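Swatch notes, 17 July 2026. I have been putting off writing these up, so this post covers the washing tests, the gauge arithmetic and the yoke revision for the grey cardigan in one go. Charts will follow when I have redrawn them.
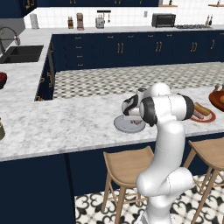
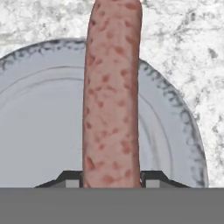

## The yarns

Four yarns, all nominally worsted weight, all bought as single skeins so I could abuse them without regret.

- **Onard** - a two-ply woollen-spun, undyed grey, sold in 100 g skeins. Some vegetable matter, mostly fine straw. Smells of lanolin.
- **Rorkberg** - a three-ply worsted-spun with a firm twist. Smooth, slightly shiny, and by far the easiest to unpick.
- **Horobets** - a single with light felting. Drifts apart if you rip it back more than twice.
- **Dorkolden** - a wool and nylon blend intended for work socks, heavier than I would want on my feet but reasonable for cuffs.

I wound all four by hand. The Horobets had a knot near the middle, which I cut out and spit-spliced. The Dorkolden won't splice that way because of the nylon, so any join in it gets a Russian join or two ends to weave.

## Swatch method

Each swatch was 36 stitches wide on 4.5 mm needles, worked flat in stocking stitch with a garter border of three stitches each side. I knit until the piece was a bit taller than it was wide, then bound off loosely. That leaves 30 stitches of plain fabric to measure across, enough to keep the ruler well away from the borders, which pull in.

Measurements were taken three times: off the needles, after a soak in cool water with a flat dry, and after a second soak with a day of hanging from clips. The third one matters for a cardigan. A swatch that sits on a towel has never had to carry the weight of a sleeve.

My purl rows are looser than my knit rows. It shows as faint ridging on the back of the Rorkberg and can't be seen at all in the Onard, where the fuzz covers it. I tried a 4.25 mm needle in the purl hand and the ridging went away, but I dislike keeping track of which needle is which, so the cardigan will be knit on matched needles and can have its ridges.

## Results

The Onard relaxed the most. Off the needles it was dense and a little sticky; after the first soak it opened up and the stitches squared off. Gauge settled at 18 stitches to 10 cm. The hanging test added a small amount of length and no width that I could measure.

The Rorkberg changed very little in the first soak and then grew in the second. This is consistent with the last thing I made from it, a vest that now reaches mid-thigh. Fine yarn for hats.

The Horobets bloomed, biased slightly to the left, and pilled where the clips had been. I was able to block the bias out, but it came back overnight. A rib or a moss stitch would balance it. Plain stocking stitch in an energized single is asking for a skewed side seam.

The Dorkolden came out exactly as it went in, at 19 stitches, and felt the same too.

I have therefore settled on the Onard for the body and sleeves, with Dorkolden held for the cuffs and the pocket edges. The greys are close but they don't match. The Dorkolden is cooler and has a flat finish, and I expect the difference will be visible in daylight.

## Gauge arithmetic

The pattern was written for 20 stitches to 10 cm. Mine is 18, or 9 stitches to 5 cm, so the conversion factor is 0.9 across. Rows are nearer to the pattern than stitches are, which is the usual nuisance: scale both by the same factor and the armholes come out wrong.

What I did was scale the stitch counts only, then work all lengths by measurement and ignore the row counts entirely. For the body that is trivial. For the sleeve taper it means respacing the decreases over the measured length, and for the yoke it means actual work.

Hubert Pawlak, who has knit this cardigan twice, advised going down a size and leaving the numbers alone. That would have given me the right chest and a neckline built for somebody else's neck. He did say that the pocket placement in the pattern is too high by a good three centimetres, and having pinned a paper pocket to an old sweater I agree with him.

## The yoke

The original yoke has three decrease rounds, each taking out a large number of stitches at once. It is a tidy approach in a fine yarn. At my gauge the last round puckers visibly, because there isn't enough fabric between the decreases to take up the change.

I have moved to four decrease rows instead (it's a cardigan, so rows, flat). The first is spaced furthest from the underarm and the gaps shorten toward the neck. Each removes a smaller share than the original, and I have offset the decreases so they don't stack into visible lines.

Short rows go in at the back neck, before the last decrease row. The pattern puts them after the ribbing is started, and I have never understood why. I used German short rows in the test piece. In woollen-spun yarn the doubled stitch vanishes, but it needs a firm tug, and the Onard will come apart under a careless one.

## Yardage

My estimate for the full garment, including the button band and a margin for the longer body, comes to 1,232 metres. I got there by weighing the washed and dried Onard swatch, dividing by its area, and multiplying by the area of the schematic pieces. Ribbing uses more per square centimetre than stocking stitch, so the bands and collar were worked out separately from a small rib sample.

The mill sells by the skein and dye lots don't apply to undyed wool, but fleece colour does vary from one clip to the next. I bought a skein in January that is noticeably browner than the current batch. It will go into the pocket linings.

## Still to do

- Redraw the yoke chart with four decrease rows.
- Knit the cuff sample in Dorkolden on 4 mm needles, 2x2 rib, and wash it with the Onard attached to check that the two shrink alike.
- Decide between a picked-up button band and one worked along with the fronts. I lean toward picked-up, at a ratio of three stitches for every four rows.
- Buttons. The horn ones I have are a shade too heavy for this fabric and drag the band down when it's unbuttoned.
- Re-skein what's left of the Horobets and put it away from the Onard, as they are hard to tell apart in the evening.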